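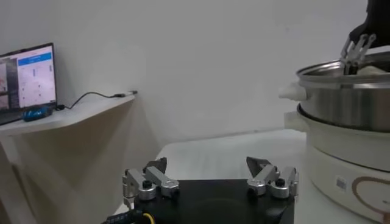

Left wrist view, right gripper in the pot.

January, bench 2, afternoon. Present: me, Baiba Paju, Tuncay Gündoğdu for the second half.

Carrying on with the bun transfer. Task definition unchanged from the last entry: lid off, buns from basket to plate, no tearing, no drops, no contact between arm and cooker body. Operator may stop the run but may not help. A run that needs help is a fail, even if all the buns end up on the plate.

Why buns. Erdal Coşkun asked again at lunch why we don't stay with blocks and cups. Blocks don't deform, and a cup has one good place to hold it. A steamed bun has a skin that sticks to whatever it sat on and a middle that gives under very little force. If we can write down a grip that works on it, the same numbers should be a fair start for bread rolls, peeled eggs and wet sponges. That covers a decent share of what a kitchen helper would be asked to do.

Settings at start:
Policy: Mallet, current branch, no retraining since December.
Demonstrations in the set: 3,402, of which 56 are with soft food. The rest are rigid objects and cloth.
Closing force limit: lowered one step from the default.
Approach: vertical, right arm only. Left arm parked in front unless the lid is being moved.

Notes on the approach. The pot wall is the main trouble. The fingers have to come in nearly straight down, and the wrist has little room to correct once the tips are below the rim. Any sideways error at that depth turns into a push against the metal. I would like the correction to be finished before the tips cross the rim and have written this up as a change request for Hülya Erdem. She thinks it can be done with a hover point and a short pause. The pause costs time but I will take it.

The wrist view is also poor for this. Polished steel gives reflections that move with the arm, and the depth estimate at the inner wall jumps. Head view is steadier but loses the bun behind the fingers at the moment of closing. Neither one is enough alone. Tuncay wants to try weighting the head view until the hover point and the wrist view after it.

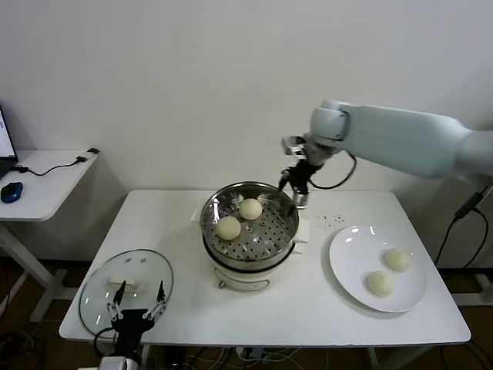
Head view. Two buns in the basket, two on the plate, lid front left.

Notes on the grip. Closing on the widest part of the bun leaves a dent but holds. Closing above the widest part slips. The policy picks the upper part too often, which I put down to the rigid objects in the training set, where a high grip is usually safe. More soft food needed. Baiba's estimate is 100 demonstrations before we see a change, and I have no better figure.

Release is the part I worried about least and should have looked at earlier. A sticky skin does not leave both fingertips at the same moment. Opening slowly makes it worse, in my opinion. Try a faster opening at a lower height, plate as the stop. Yavuz Erdem has a set of coated tips from Drultari in the drawer, still in the bag. To be fitted before the next session, with the uncoated set kept for comparison.

Lid. Handled as a separate skill and not scored here. The handle is rectangular and gives the fingers a clear target once the lid is lying on the table. Steam on the glass is a different matter and belongs in its own entry.

Can it do the chore yet? As a demo with someone at the stop button, I would say it is close. As something to leave running in a home, no. A person does this with tongs and no thought at all, and wipes the table afterward, which is not even in our task definition. Baiba disagrees with me on how far off we are and will add her own paragraph.

To do:
Hover point above the rim (Hülya).
Coated tips on the right gripper (Yavuz).
View weighting, head then wrist (Tuncay).
Record soft food in batches of 4 buns, vary the position in the basket (Baiba, me).
Ask Inier whether the force log can be exported at full rate. Current export is too coarse to show the moment of release.
Crumbs on the table between cooker and plate: decide if wiping becomes a scored step.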